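March 2021

Veturness questions payback claims for small commercial heat pumps

Veturness, which advises building owners on heating upgrades, today urged buyers to treat advertised payback periods with caution. The firm reviewed 103 supplier quotes for heat pumps of the size used in schools and low-rise offices. 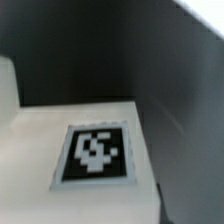
Only 11 quotes stated the flow temperature behind their efficiency figure. More than 7 in 10 assumed gas prices would climb every year - a convenient assumption, and one few buyers are shown.

Trilus and Khumalo, whose units were among those quoted, have agreed to publish seasonal figures by June. Veturness welcomes the promise and will wait to see the numbers. 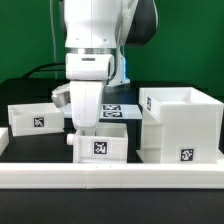
"Award-winning" is not a performance figure. Neither is "up to". Owners should ask for metered results from at least three comparable buildings, through a full winter, before signing a lease. The Poter checklist, free from Veturness, sets out what to request. 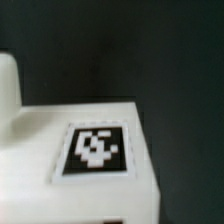
White plastic object with a flat top.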